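The Little Red Drum: A Gallery
Last updated 24/09/2026
4 min read

Every collection of small instruments begins with one reasonable purchase and gets less reasonable from there. Mine began with a tambourine. The shelf now holds a thumb piano with a missing tine, two ocarinas I can't play, a rain stick that sounds like a drawer of cutlery, and the red drum that takes up this page.

It is a toy drum in the taiko style, short and squat, with a glossy red body and a pale cream head. It came with a pair of light wooden sticks and a red strap, so that the owner can march about with it. I have marched about with it. The hallway is 12 steps long and the downstairs neighbors have been very decent.

Vandana Chauhan found it for me in April, at the back of a shop called Pleder that mostly sells lampshades. She paid 300 for it (rupees, she says, though she said it quickly) and has since asked twice if I'm looking after it. I dust it. I keep it off the radiator. I tell visitors not to put their tea on it, which is a sentence I have had to say to Trilok Solanki more than once.

People write in to ask what a drum this size sounds like. Imagine someone knocking politely on a door made of cardboard. Near the rim it goes up to a sort of tick, and in the middle you get the closest thing it has to a boom - a modest one, the kind of boom you could have in a library. Full-size taiko are felt in the ribs. I have felt mine in the fingertips, on a good day, with the window shut.

What it does have is looks. The ring of little studs where the head meets the body is the part I like best, even if at this scale it makes the thing look faintly upholstered. Afroza Fakir, who teaches percussion to children and has strong views on toy drums, picked it up, turned it over, and said "well, it's round." From her this is praise. She also told me I was holding the sticks like a man eating noodles, and I have been working on my grip for 60 days with no visible improvement.

The pictures are best looked at on a big screen. The black and gold marble pattern underneath was a lucky choice, I think. Red on black makes anything look expensive, including a thing that used to live behind the lampshades.
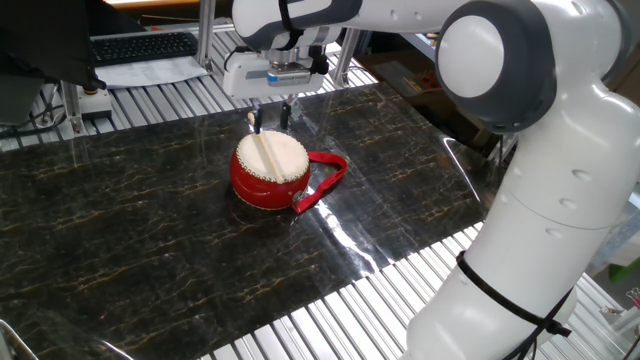 Sticks laid across the head, strap off to the right.

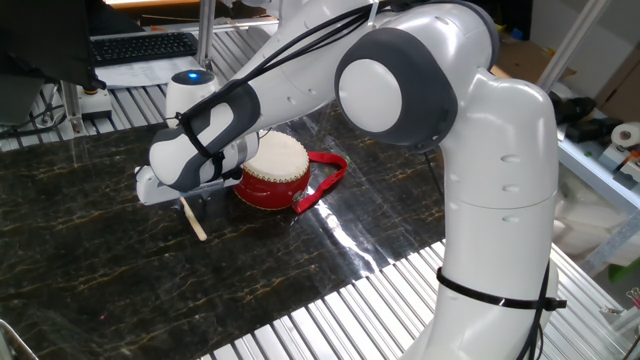
One stick out past the drum, tip just above the tabletop.

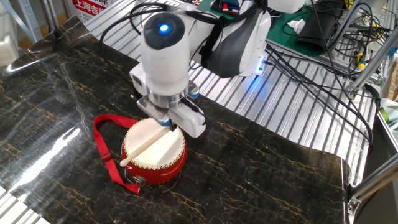

Stick at the left rim, which is tick territory. 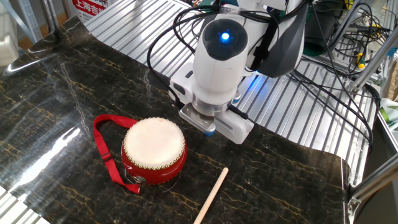
The studs again. I did say they were the best part.

All four: toy taiko-style drum, red with pale head, on black marble pattern.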